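Stundcombe Seed Library: Progress Report to the Gadora Fund
July 13, 2026

Second report under the small grants program, covering the spring and the first part of summer.

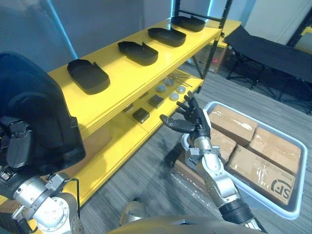

When we applied, we said the seed library would be open to the public by May. It opened in June. The delay came down to the cabinet drawers, which were ordered in one size and delivered in another, and which the supplier described in writing as "close." They were close in the way that Stundcombe is close to the ocean. The replacements fit, and the supplier let us keep the first set, so we now own more drawers than a town this size can justify.

Lending itself is going well. Members can take up to 9 packets a season and are asked to bring back seed from at least 3 of the plants they grow. The first half of that arrangement has proved very popular. We will know more about the second half in the fall, when the beans and lettuces are finished and people have to find their envelopes. We have printed extra envelopes.

Demand has not followed our plan. We stocked heavily on kale, on the strength of a survey in which a great many residents said they wanted to grow kale. The kale is still here. What went out in the first week was tomatoes, then sunflowers, then a climbing squash called Boros that came to us in a coffee can with no history except the name. It germinates well and seems to want to be on the neighbor's side of any fence. We have had two complaints about it and a waiting list.

The catalog is now kept in Ploline, as your program officer suggested last year. Moving the old card file over took longer than the card file had taken to write. Several cards said only "good" or "see other card," and the other card has not turned up. Everything with a known variety and year has been entered. Everything else is in a box marked Mixed, and we plan to grow some of it out and see what comes up.

The workshops were budgeted for 20 places each. The one on saving tomato seed filled, and the smell of the fermenting jars stayed in the building long enough to serve as advertising for the next one. The session on record keeping was less crowded. We have folded that material into the tomato session, where people can't avoid it.

Spending is in line with the budget except for two items. Printing ran over, mostly on account of a first batch of packets that gave planting depths in feet. Refrigeration came in under, as a secondhand unit was found that holds its temperature and hums only at night. We ask your permission to move the difference from one line to the other, which would leave the total unchanged.

Still to do before the grant closes: germination tests on the older stock, a short guide to isolation distances for squash (see above regarding fences), and the shared growing bed behind the parking lot. The bed has been dug and fenced. The water connection was promised for early July and is now promised for later in July.

The expense sheet and workshop sign-in lists are attached. The kale is available to Fund staff on request, in any quantity.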